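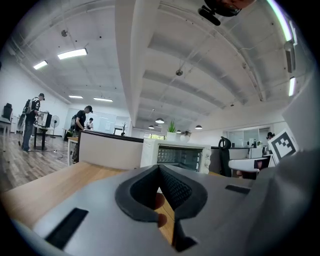

Hand-held grippers for collecting arm demonstrations: project report

Juwita Simanjuntak and Amirul Pelupessy
Supervisor: Emiliano Vidal

1. Aim

We wanted to know if demonstrations recorded with a hand-held gripper could train a policy that runs on a fixed arm, and whether a short pause before each grasp makes the recordings more useful. We called the pausing method Jeda.

2. Method

The task was to pick up a cup and set it on a saucer. One of us held the gripper and did the task by hand while the wrist camera recorded. Position was worked out afterwards from the video, with a printed marker to fix the scale.

We recorded 2208 demonstrations. Those where tracking was lost, or where the cup was dropped, were taken out, and we kept 2000 for training. Half used Jeda and half did not. Hidayah Majimbun checked the labels.

Two policies were trained with the same settings, one on each half. Both were tested on the arm from six starting positions of the cup.

3. Results

The policy trained with Jeda grasped the cup from all six positions. The other one missed at the two positions furthest from the arm, closing the fingers too early both times. Placing on the saucer was much the same for both.

4. Problems

Tracking was poor when the gripper moved fast or when the camera saw mostly ceiling. Sugeng Pelupessy rewrote the filter in January, and fewer recordings were lost after that. We only used one kind of cup, so we can't say how either policy would do with a different handle.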